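Nukbridge Home Hub
Set-up guide, section 4: First start and network

Read the whole section once before you plug in. Takes 14 minutes if your router is close by, longer if not.

Before you start

1. Pick a flat spot, indoors, off the floor. Not on top of a radiator. Not inside a metal cabinet, the signal dies in there.

2. Clear some space on the table and keep cables where you can reach them.
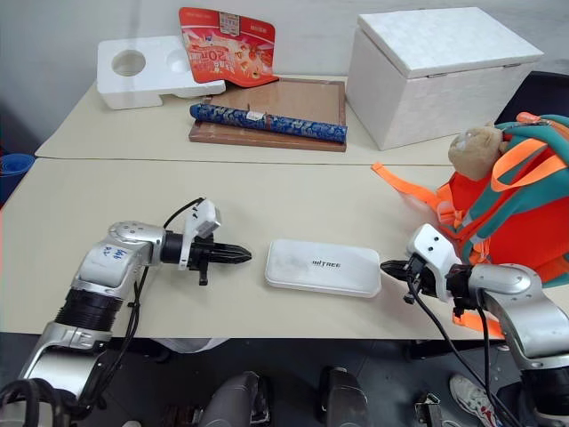
3. Find the sticker on the bottom of the hub. Write down the serial number and the set-up code. You need both later and the sticker is a pain to read once the hub is mounted.

4. Check the router is on and has a free port. Any port except the one marked WAN.

CAUTION: Use only the power supply that came with the hub. Older Fellard supplies fit the socket but the voltage is wrong. Damage from a wrong supply is not covered.

Connecting

5. Network cable first. Push until it clicks, both ends.

6. Then power. Light goes red, then blinks amber. Leave it alone. Do not press reset while it's blinking, you will have to start over.

7. Wait for steady green. Still amber after a long wait? Unplug, count to ten, go back to step 5.

8. On your phone or computer, join the same network as the hub. Guest networks will not work.

9. Open a browser and go to the address on the quick start card. Type the set-up code. Capitals matter.

NOTE: If the page doesn't load, add the port number 3199 after the address, with a colon in front. Some routers need this, most dont.

Naming and updates

10. Give the hub a name. Letters and numbers only, no spaces.

11. Change the password. Do it now, not later.

12. Let the update run. Screen may go blank for a bit, thats normal.
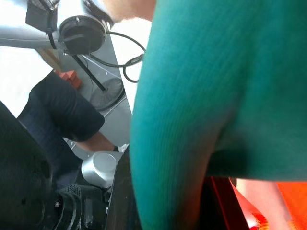 13. When the login page comes back, sign in with the new password and check the version at the bottom. Should be 4 or higher. If lower, run the update again from the Tools menu.

NOTE: The event log holds about 1000 entries, then writes over the oldest. Want to keep them? Export before it fills. Tools, Log, Export.

CAUTION: Don't pull the power during an update. If the power goes out anyway, see Recovery in section 6.

Section last changed Aug 1, 2021. Applies to hubs sold by Gullon and Fellard.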